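Subject: Re: [griston-gardeners] Squash seedlings and the swap
Date: 2018-05-15

Ebony Baxter wrote:
> Are we still swapping at Leone Street this year? I've got 144 pots
> of squash on the back porch and my husband is starting to talk
> about it. Also, does anyone have tomatoes left?

Hi Ebony and everyone,

Yes, same spot, and please bring them all! I can take 5 of the squash myself (last August the borers got every one of mine, so I'm starting over). I have three trays of Korkico tomatoes that need homes -- leggy, but they'll be fine if you bury the stems deep.

My son is out at Drokerau these days and loves it, though I still can't get him to weed anything.

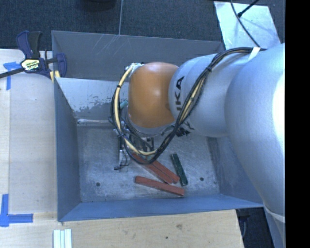
Red and green blocks in the bin, Drokerau

Back to the swap -- could somebody bring a folding table? Mine has a bad leg. And label your peppers this time, hot ones especially!

See you there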